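4.2 Präoperative Vorbereitung und Essverhalten in den ersten Wochen nach dem Eingriff

Besonders ergiebig waren die Gespräche dort, wo es um den Alltag vor und nach der Operation ging. Wir hatten den Leitfaden ursprünglich auf Narbenpflege und Kompressionswäsche zugeschnitten, und dann kamen die Befragten fast immer von selbst auf das Essen zu sprechen! Für die Auswertung haben wir deshalb eine eigene Oberkategorie angelegt (Ernährung und Appetit), die im ersten Kodierdurchgang noch gar nicht vorgesehen war. Die Kodierung übernahmen Brândușa Enache und Judit Rácz unabhängig voneinander, strittige Stellen wurden gemeinsam am Transkript besprochen, manche davon mehrfach.

Grundlage dieses Abschnitts sind 611 kodierte Textstellen aus den Interviews am Standort Gakham. Eingeschlossen waren Personen nach Bauchdeckenstraffung, Bruststraffung oder Oberarmstraffung, sofern der Eingriff elektiv und unter Vollnarkose erfolgte. Kombinationseingriffe haben wir zugelassen, Revisionen dagegen ausgeschlossen, denn hier bringen die Befragten bereits Erfahrung aus einer früheren Heilungsphase mit, und gerade diese Erfahrung verändert die Vorratshaltung und die Erwartungen erheblich. Die Gespräche fanden jeweils sechs Wochen nach dem Eingriff statt, meist in den Räumen der Nachsorgeambulanz, in Einzelfällen telefonisch.

Auffällig ist zunächst, wie früh die Planung beginnt. Viele Befragte schildern, dass sie schon beim Aufklärungsgespräch an die Küche dachten: Was steht in den oberen Schränken, wie schwer ist der große Topf, wer öffnet die Gläser? Nach einer Bauchdeckenstraffung ist das Aufrichten in den ersten Tagen mühsam, nach Eingriffen an Brust oder Oberarm das Greifen über Schulterhöhe. Wer allein lebt, räumt um. Eine Befragte erzählte mit sichtlichem Vergnügen, sie habe ihre gesamte Küche "auf Hüfthöhe" gebracht und es seither so gelassen.

Die schriftlichen Empfehlungen der Klinik (Ausgabe März) gehen auf solche Fragen nur knapp ein. Sie raten zu leicht verdaulichen Mahlzeiten, ausreichender Flüssigkeit und eiweißreicher Kost und nennen Verstopfung als häufige Begleiterscheinung opioidhaltiger Schmerzmittel. Im Material zeigt sich eine große Bereitschaft, diese Hinweise zu befolgen, allerdings mit einer deutlichen Lücke zwischen der ersten und der dritten Woche. In dieser Zeit lässt die Unterstützung durch Angehörige nach, während die Kraft zum Kochen noch nicht wieder da ist. Genau hier rücken abgepackte Kleinigkeiten in den Vordergrund - Kekse, Riegel, Cracker, alles, was sich ohne Zubereitung essen lässt.
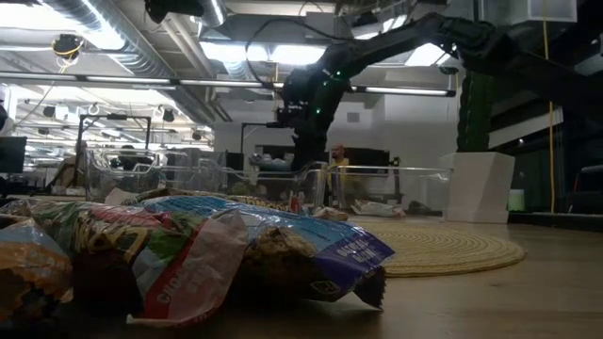
Abbildung 6: Abgepackte Snacks auf einer hölzernen Tischplatte.

Die Befragten bewerten diese Phase sehr unterschiedlich. Ein Teil berichtet von schlechtem Gewissen, häufig verbunden mit der Sorge, das Operationsergebnis zu gefährden. Ein anderer Teil beschreibt die kleinen Portionen ausgesprochen positiv: Sie halfen, die Tabletten nicht auf nüchternen Magen zu nehmen, und sie ließen sich neben dem Bett aufbewahren. Wir halten diesen zweiten Befund für wichtig und auch für ermutigend, denn er zeigt, wie erfinderisch Menschen ihre Genesung organisieren, wenn man sie nur danach fragt. "Ich habe mir den Wecker auf die Tablette gestellt und den Keks gleich dazugelegt", heißt es in einem der Transkripte, und ähnliche Wendungen kehren quer durch alle Eingriffsarten wieder.

Zwei Deutungsmuster ließen sich klar trennen. Im ersten gilt Essen als Teil der Behandlung, den man ebenso gewissenhaft erledigt wie das Wechseln der Verbände. Diese Befragten führen teilweise Listen, kochen vor und frieren ein, und sie wünschen sich von der Pflege genaue Mengenangaben. Im zweiten Muster ist Essen vor allem Trost und Normalität in einer Zeit, in der sich der eigene Körper fremd anfühlt (Schwellung, Taubheitsgefühl, das ungewohnte Mieder). Detaillierte Vorgaben werden hier eher als Belastung erlebt. Die Muster schließen einander nicht aus, bei einigen Befragten wechselten sie sogar innerhalb derselben Woche.

Für die Kodierung war dieser Wechsel eine echte Herausforderung, und wir haben viel daraus gelernt. Rácz ordnete ambivalente Passagen zunächst dem vorherrschenden Muster zu, Enache vergab von Anfang an Doppelkodierungen. Letzteres Vorgehen haben wir schließlich übernommen, denn es bildet die Erzählungen genauer ab und erlaubt es, Übergänge zeitlich zu verorten. Häufig liegen sie unmittelbar nach dem Ziehen der Drainagen - ein Moment, den viele als ersten großen Schritt zurück in den Alltag schildern.

Wie stark die pflegerische Begleitung das Erleben prägt, wird im Vergleich der beiden Nachsorgemodelle deutlich. Im Modell Lakatos ruft eine Pflegekraft in festen Abständen an und fragt neben Schmerz und Wundverlauf ausdrücklich nach Appetit und Verdauung. Im Modell Erkimwood melden sich die Operierten bei Bedarf selbst. In beiden Modellen waren die Befragten mit der medizinischen Versorgung überwiegend zufrieden. Fragen zum Essen wurden im zweiten Modell aber kaum gestellt, weil sie vielen zu banal erschienen, um deswegen in der Ambulanz anzurufen. Dieselben Personen sprachen im Interview dann lange und lebhaft darüber.

Einschränkend ist festzuhalten, dass wir weder Nährwerte noch Laborparameter erhoben haben. Aussagen über einen Zusammenhang von Kost und Wundheilung sind auf dieser Grundlage nicht möglich und waren auch nicht beabsichtigt. Hinzu kommt der Abstand zwischen Eingriff und Gespräch: Gerade die ersten Tage werden oft lückenhaft erinnert. Für die Folgeerhebung ist deshalb ein kurzes Tagebuch vorgesehen, das die Teilnehmenden bereits bei der Aufnahme erhalten. Den Entwurf stellen wir in Abschnitt 5 vor.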